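Cloudy sheen on a pale wood veneer tabletop — is it the finish or just the light?

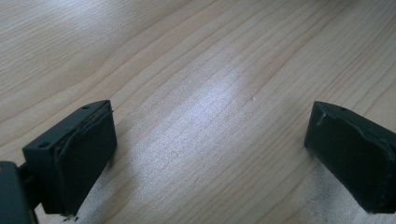 I bought the table second-hand in February and it's in our dining room, near a window. The top is a light blond veneer, maybe maple, with a close grain. When I stand at one end I get a whitish patch across the middle and can't see the grain through it. I've wiped it with a damp cloth and dish soap. The seller thought it was an Akton table but there's no label underneath. Is the finish worn, or have I left soap on it? I don't want to sand it if I can help it.

rutberg_507

Check the light first. Close the blinds at 4 in the afternoon, or whenever the sun is on it, and look from the other side of the table. If the patch moves when you move, it's glare off the finish and there's nothing to repair. If it stays in the same spot on the wood, it's in or on the finish.

For soap film, use a cloth wrung out in plain warm water, go with the grain, then dry it straight away with a second cloth. Do it twice. Brush off any crumbs or grit before you start, as they scratch when you drag them under a cloth. Don't sand. Veneer is thin and you can go through it before you notice.

hollo1773

Had the same thing on a desk. I used furniture polish and it looked worse, greasy and streaky. Wouldn't bother.

Kovačević Refinishing

Agree with the first reply. I'd add that a real bloom in the finish usually feels the same as the rest of the top, but soap or polish build-up will drag a bit under a dry fingertip. If it's build-up and water doesn't shift it, try a little mineral spirits on a rag, on the underside of an edge first — some older finishes don't like it. Keep the window open and lay the rag out flat outside to dry when you're finished.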